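April 8, 2025. Jewellery packing, Kimwood order

Still not convinced by the chevron boxes. Meinir Bevan wants every pendant on its own sheet of pink paper, then into the box, cord and all. Fine for a shop window. For post to Cadumville I doubt it. Paper slides and the cord goes wherever it likes. The supplier says the box will stand 2000 g on the lid, which tells me nothing about a drop on to a corner.

Weighed 229 g packed, with filler. The old Wisdale card sleeve did the same job for less, and we had 2 complaints in all the time we used it.

Also, the quilted cloth has to go. It has yellowish-brown stains on it and I don't want pale pieces laid straight down there, whatever anyone says about it being soft. Carved pendant with the brown mottling stays on paper until it's boxed. Gold chain to be done separately — chains and cords in one box is asking for a knot.

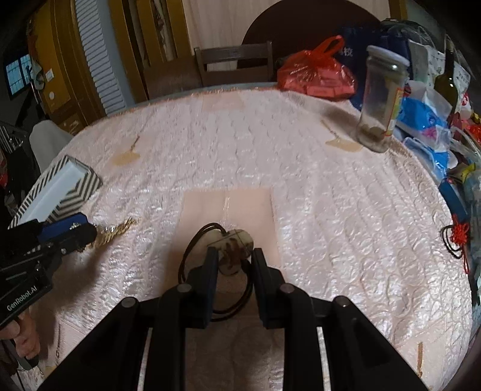
Akua Arthur: I'd keep the paper but fold it over the cord twice. Try that before you go back to sleeves. The December lot went out that way and I never heard of a tangle.

Will try it. Not holding my breath.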